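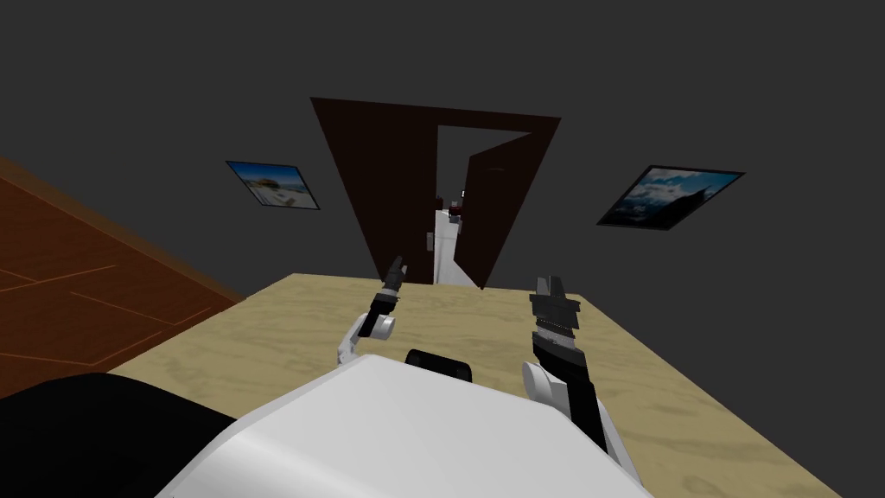

Why does a paint color look different on the wall than it did on the chip?
Mostly because of the light and the colors next to it. A chip is tiny, and you usually look at it on white card under store lighting, so your eye has very little to go on.

Week 2 notes: living with dark colors

Okay, so last time we did whites (and I talked way too long about whites, sorry!). Dark paint scares people, and I get it. I did my own hallway in a brown I mixed myself and hated it until the lamps went in.

Two words I'll keep using. Value is how light or dark a color is. Hue is the color family: red, blue, yellow and so on. When two darks sit close in value, the edge between them goes soft, even if the hues are miles apart. Squint at them and you'll see what I mean.
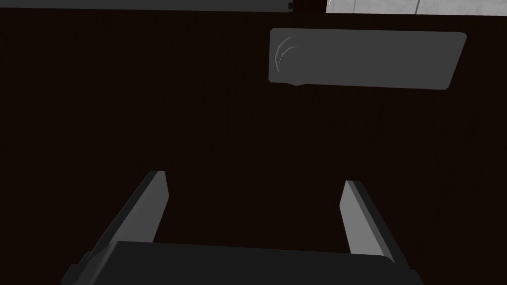
Fig. 2. Dark gray against dark reddish brown.

Finish matters a lot too. Matte hides bumps but scuffs if you look at it funny. Satin wipes down better and throws a bit of light back, so the same can of paint can seem like a different color.

For Sunday: paint two big sample boards, one matte and one satin, same color. Look at them at 8 in the morning and again at 7 in the evening, and write down what changed. Annelore Dreßler has the spare boards if you missed class. Please put your name on the back, and let the first coat dry all the way before you start the second.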